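Still Waiting for the Robot That Finds My Keys

8/19/19

My brother-in-law sent me another one of those videos last week. A robot folds a towel, sets it on a pile, and the music swells like it just landed on the moon. He wrote "you're out of a job" underneath. I watched it twice, then went and looked for the little number in the corner that tells you how much they sped it up. They always put it in gray.

I've been hearing that the household robot is nearly here for as long as I've paid my own rent. What I own so far is a vacuum that eats phone chargers. So when Flynn Hapeta wrote in the comments on my last post that I was being unfair, and that arms like the ones Estska and Flatero are building can already "handle the everyday stuff," I asked him which stuff. He said picking things up. Sorting. Tidying a tabletop.

Fine, let's talk about a tabletop. Mine collects padlocks and keys. There's the shed, the bike, the gym, the storage unit, and one lock I can't match to anything. Putting them in order is a chore I'd hand over tomorrow, and it sounds easy until you think about what a pair of stiff fingers has to deal with.
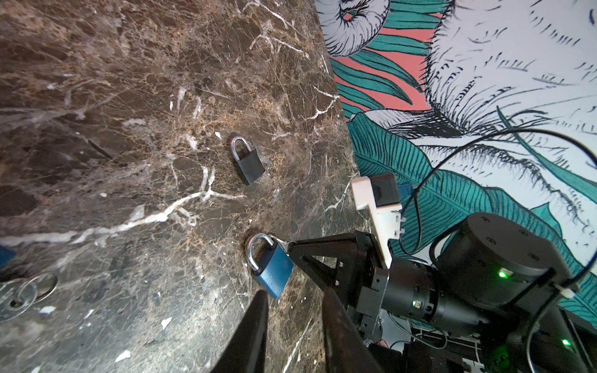 A shackle is smooth curved metal with a hole in the middle. Grab it a hair off and the body swings. Keys on a ring are worse, they slide over each other and tuck themselves under whatever is closest. And split rings lie so flat that I need a fingernail to lift one, and I've had a lot of practice. Put all that on a busy stone surface with veins running everywhere and I'd like to see how the software decides where the ring stops and the table starts.

Flynn sent me a write-up from a outfit called Kocabaş as proof. They ran 160 pickups of small metal parts and 107 of them worked on the first try. He thought this settled it. If I dropped my keys 53 times out of 160 my wife would take me to a doctor. And picking up is the small half of the job! Somebody still has to know which key goes with which lock, try it, wiggle it, and turn it without bending anything.

I'll give them this much – shop floors are different. If the same part shows up in the same spot all day, a machine will beat me before lunch. My old boss had one of those and it never called in sick. But a house never puts the same thing in the same spot twice, mine least of all.

Tinby says they'll have a home model to show next year. I'll look for the gray number.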